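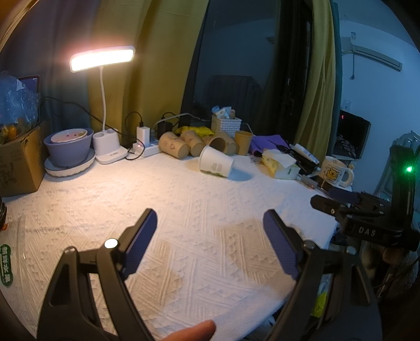

About Clostent

Clostent rents tablecloths. We also rent napkins, runners and the long pleated skirts that hide whatever the banquet hall would like hidden, but tablecloths came first and still pay the electric bill.

The business began with Ilze Luik, who ran the dining room at the old Kescombe hotel until the hotel decided it would rather be apartments. She was offered her pick of the furnishings in place of two weeks' pay. The chandelier was spoken for, so she took the linen closet. It held 56 white cloths, every one of them pressed, and a moth, which she did not keep.

Her cousin got married that July and borrowed the lot. Then a friend of the cousin wanted them for a retirement dinner and offered money, and that was more or less the end of Ilze's career in hotels.

What we do now

We wash, press, mend, fold, deliver and pick up. You spill. It's a fair division of labor and we have no complaints about our half, apart from beets.

Most of our customers are planning a wedding, a funeral lunch or a fundraiser, and they call us last, after the band. We're used to it. Tell us the size of your tables and we'll tell you the size of your cloths. If you don't know the size of your tables, measure one. Please don't do it in paces. We once sent a full set of rounds to a barn in the next county on the strength of somebody's stride, and the guests ate that evening in what looked like their own bedsheets.

We carry plain weaves, damasks and a few textured cloths that forgive wrinkles better than the flat ones do. White outsells everything. We bought a very handsome plum a while back and would love for someone to ask about it.

The people

There are six of us. Ilze still does the mending, on a sewing machine older than most of the staff, and she still inspects the folded stacks when she thinks we've gone to lunch. The rest of us drive, press, answer the phone and argue about the radio. The phone is best before noon. After that the presses are running and you'll be talking to someone who is mostly nodding.

In the beginning we shared a laundry room with Dovhaniuk, the uniform people, who were very patient about the candle wax. We now have our own building on the Skaltard side of town, with a loading door that opens on the second pull.

Stains

Red wine is fine. Gravy is fine. Wax is fine if you leave it alone — please don't go at it with a butter knife. Permanent marker is a conversation, and it will be a short one.

Coming by

You're welcome to come in and handle the samples before you order. Thursday is the quiet day. Park anywhere except in front of the loading door, and bring a plate from your set if you want to see how it looks on the cloth. Ask about the plum.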